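Sorting the cables at Povdale
Gallery, page 2

Posted by Begoña Alcaraz, 23 February 2025

When we moved the repair room from Grumbridge to the old school in Povdale, all the cables travelled together in whatever we had: bags, drawers, one bucket. For some months we only pulled things out and pushed them back. In February we finally decided to do the sorting, and Úna Hegarty asked me to put the gallery on the website, so that people who borrow from us know where things are now.

I came to this country with one suitcase and a hair dryer that did not fit any socket, so I have a personal interest in plugs. Please forgive me if the notes are longer for power cords than for the rest.

How we sort

First by what the cable does, then by the plug. Length is the last thing. Aidan Mulcahy wanted to sort by colour as well, but nearly all are black and he gave up on the idea after the first evening.

Power cords stay separate from everything that carries sound or picture. A cord goes to its box only after Ezequiel Calvo has looked at it for cracks and bent prongs. If the outer cover is damaged we cut the plug off, so that it cannot come back to us by mistake, and it goes to the metal recycling.

How we coil

We make loops as wide as an open hand, always in the direction the cable wants to go. Do not wrap it around your elbow. Purificación Arrieta learned this at a theatre, and she will correct you in a friendly way if she catches you. The small ties are in the tin beside the kettle. Please don't use rubber bands, they become sticky in summer and leave a mark.

How to borrow

Take what you need and write it in the blue notebook with your name and the date. Two weeks is the normal time. The Plelico label printer is also for lending, but ask me first, as the tape is expensive. The shelf number for loose adapters is 31, on the side of the window.

If you are not sure which cord belongs to your appliance, bring the appliance. A photo of the back is often enough, but some sockets look the same and are not. Please bring also the old cord, even if it is broken.

Pictures

Cardboard was the cheapest solution and I have grown to like it. You can write on it, and the lid stays with the box. The green cloth is from my own kitchen and I would like to have it home by March. 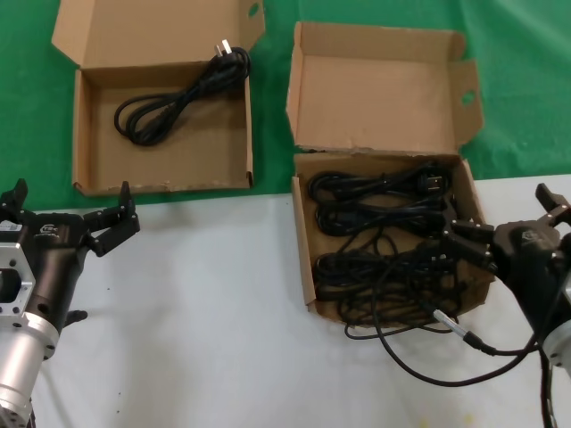

The same rule goes for donations: untangle them a little at home, if you have the patience, and keep each plug on the outside of the coil so we can read what it is. We still need figure-eight cords and long extension leads. We do not need any more phone chargers for phones that no longer exist. You can leave your bag with Úna or with Maksymiv Hardware next door, where they kindly keep things for us behind the counter.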